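The Cupboard Shelf at Pumcombe
Gallery - updated 2018-08-14

When we took over the little house at Pumcombe, the kitchen came with one very long shelf and not a single thing to put on it, and I will admit that I was rather pleased. There is something lovely about an empty shelf! It took us the better part of 4 years to fill it, a cup here and a jug there, from yard sales and gift shops and one very generous neighbor, and by the time it was full I had grown fond of nearly everything on it (there is a gravy boat I still have my doubts about).

A good many of you have written to ask what we serve the coffee in when the reading group comes over, so this page has been on my list since May. I meant to do the whole shelf in one go, all the plates and bowls and the odd saucers too, and then I got distracted by the cups, as I always do. So cups it is, beginning with the one I reach for first.

I should say something about how I choose them, because people do ask. I like a cup to have a bit of texture to it, something for the fingers to find while the other person is talking. I like a handle I can get hold of properly before I'm awake. And I like a plain inside, so that the coffee is the color it is and I can tell how strong I've made it. Beyond that I'm not fussy, and I have never once in my life bought a matching set on purpose.

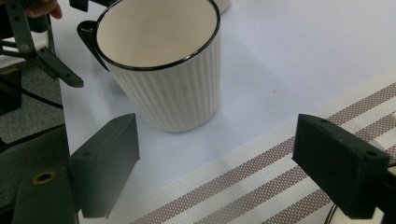
The ribbed white cup with the black rim, on the white table with the striped placemat. Cream-colored inside, and a dark handle with a good curve to it.

I found this one in a shop in Beruvley, on a day when we had gone for curtain rings and come home without any. It was on a low shelf at the back, marked down to 9 dollars, and I walked around the shop with it in my hand for so long that the woman at the register asked if I wanted her to hold it for me. I didn't, thank you, I wanted to hold it myself!

What I love best are the ribs. They run straight down from under the rim, very fine, and they catch the light from the side in a way that a smooth cup never does. It's a tall sort of cup, a little wider at the top, so there's plenty of room for milk. I've had tea in it and soup in it, and once a bunch of sweet peas when all the proper vases were spoken for.

My friend Elīna Kütt came to stay the week after I bought it and took it over completely - I drank out of a jelly jar for days. She has since gone looking for one of her own and says the closest she has found was in Tumeck, in green, with a thicker handle, and that it isn't the same. I have told her she can have mine when I'm finished with it, and I plan to take a long time.

A word on washing, as somebody is sure to ask. I do mine by hand with a soft brush, up and down along the ribs, and then leave it upside down on a tea towel. Coffee does like to settle in the grooves if you let a drip sit overnight, but a little baking soda on a damp cloth and 15 minutes of patience will take care of it.

The jugs from Ansah will go up next, once I have found a clean tablecloth to stand them on.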